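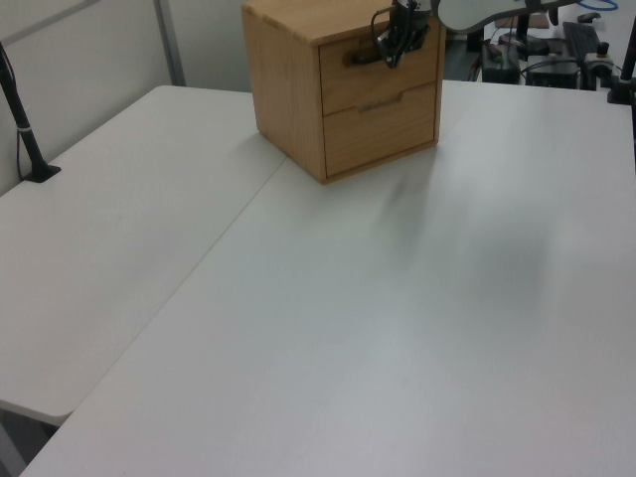

Gripper on the top drawer, wooden cabinet.

Mevix 2-finger gripper, hands-on
Jun 10, 2023 | By Jinfeng Fu

Swapped in for the Voren on our drawer test. 30 pulls each, same arm, same cabinet. Mevix slipped 2 times, Voren more. Quieter too. Cable loop at the wrist still sticks out, tape it down if your working in tight spots. Pads sold seperately. Part no. 3776.

Search products... Go

Related items
Voren wrist mount
Kashindye arm controller
Graltgate pad set, 40 mm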